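Filed under: Laundry & Closets

Folding T-shirts so they stand up in a drawer

A stack of shirts falls over the first time you pull one from the bottom. Stand them on edge and you can see every one. My drawer is 85 cm wide and holds up to 68 shirts this way, in 4 rows.

1. Lay it flat
Use a table with more room than the shirt needs. Smooth the body with your palms, working from the collar to the hem.

2. Turn in the first side
Fold one long side toward the middle, all the way from shoulder to hem, then bring the sleeve back over the strip. Leave the other sleeve out for now – it can hang past the table edge. Small wrinkles in a knit don't matter much at this stage, but pull out any long diagonal crease near the armpit.

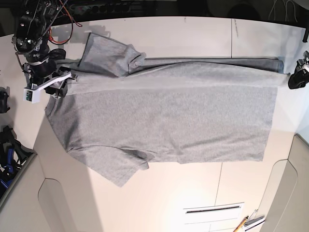

3. Turn in the second side
Do the same with the other side. You want an even rectangle, with both sleeves tucked inside its edges.

4. Fold up from the hem
Bring the hem to just short of the collar, fold in half, then in half again. Thick shirts need one fold less. Stand it in the drawer with the rounded edge up.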